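Subject: Re: [gripper-eval] finger pads slipping on laundry pickup
Date: November 15, 2021

> We see the Etus fingers lose thin cotton on the first lift when the
> pile is on the floor. Same fingers are fine on a table. Is anyone
> running them against the Jandenlow set on real laundry? Also curious
> whether you kept the stock force limit.

Yes, both sets, same arms, same controller. We ran 451 picks from a floor pile into a top-loader, alternating finger sets between blocks so that pile shape would not favor either one. The force limit is stock. We tried raising it for one block and got more double picks with no fewer drops, so we put it back.

Most of our drops traced to approach angle. With the wrist pitched too far forward, the fingertips meet the tile before they close and only the top layer of cloth gets pinched. Backing the pitch off by 6 degrees removed most of the first-lift losses with the Etus fingers. The Jandenlow set cared less about pitch, but it released late over the drum and sometimes dragged a sleeve back out over the rim.

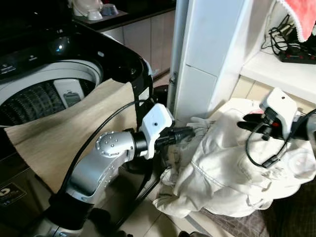 Test station, both arms at the white pile, right gripper closed on fabric.

Cable routing matters more than I expected. A loop that is harmless at table height can reach the cloth at floor height, and a snagged loop looks like a slip in the wrist current log. Check run 1737 in the shared folder before you blame the pads. I had it labeled as a slip until I replayed the joint data.

On cameras: the head view loses the fingertips once they are under a fold. We added the Najjar wrist camera for 7 blocks. It helped with the grasp check and did nothing for approach, where the cloth fills the view too early to be useful.

Not tested: wet loads, towels, anything with a zipper. The Hisari controller is due in December and I will repeat the pitch sweep on it with both finger sets.

Could you post your wrist pitch at contact, and the closing speed? Table numbers too if you have them.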